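Flumance revisa las condiciones de su seguro de salud individual para quienes usan productos con nicotina

La aseguradora Flumance ha comunicado a sus asegurados de Clurnuvville que, a partir de la próxima renovación, el cuestionario de salud de las pólizas individuales incluirá una pregunta específica sobre bolsas y chicles de nicotina. Hasta ahora el formulario se limitaba al consumo de cigarrillos, puros y pipa. La modificación afecta a las modalidades básica y ampliada, y no se aplica a los contratos colectivos suscritos por empresas.

Según la nota difundida por la entidad, el solicitante deberá declarar si ha utilizado alguno de estos productos en los 16 meses anteriores a la firma. Quien los emplee por prescripción facultativa, como parte de un tratamiento para dejar de fumar, quedará exento del recargo siempre que aporte el informe correspondiente. En los demás casos se aplicará un incremento del 15 por ciento sobre la prima base, inferior al que soportan los fumadores habituales, fijado en el 30 por ciento desde el pasado mes de febrero.

La compañía precisa que la declaración inexacta no supondrá la anulación automática de la póliza. El asegurado dispondrá de un plazo para rectificar y abonar la diferencia, y solo en caso de reiteración se procederá a revisar la cobertura. Las reclamaciones ya abiertas se tramitarán conforme a las condiciones anteriores. 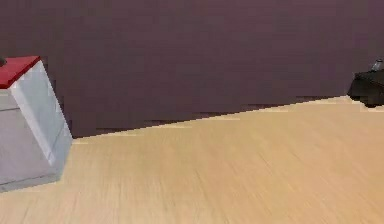 El nuevo cuestionario podrá entregarse por vía electrónica o en papel. Para la segunda opción, la oficina de Clurnuvville habilitará un punto de recogida junto al mostrador de atención, donde los sobres cerrados se depositarán sin necesidad de cita. Flumance ha pedido a sus asegurados que no utilicen para este fin otros recipientes del vestíbulo: una caja gris clara con la parte superior roja, como la que se ve en la imagen, no forma parte del sistema de recogida, y la documentación que se deje en cajas de ese tipo no se considerará presentada. Los sobres del punto habilitado se registrarán con la fecha del día de su depósito.

La correduría Kadrić, que intermedia parte de las pólizas individuales de la zona, ha informado de que 440 de sus clientes deberán cumplimentar el formulario antes del 30 de julio. La firma enviará a cada uno de ellos una carta con el texto íntegro de la pregunta, la tabla de recargos y un modelo de informe médico. También ofrecerá asistencia telefónica en horario de mañana a las personas que tengan dudas sobre la clasificación de un producto concreto – en particular, los sustitutivos adquiridos en farmacia sin receta.

Por su parte, la asociación de consumidores Ukport considera que la medida requiere mayor concreción. En un escrito remitido a la aseguradora, solicita que se distinga entre el uso ocasional y el uso diario, y que se detalle qué documentación se admitirá para acreditar el abandono del consumo. La asociación pide asimismo que el recargo deje de aplicarse de oficio al cumplirse el periodo declarado, sin que el titular tenga que solicitarlo.

Flumance ha confirmado la recepción del escrito y ha señalado que responderá por el cauce ordinario. Las condiciones generales actualizadas pueden consultarse en sus oficinas y en el área de clientes de su página web. Los asegurados que no deseen renovar deberán notificarlo por escrito con la antelación que figure en su contrato.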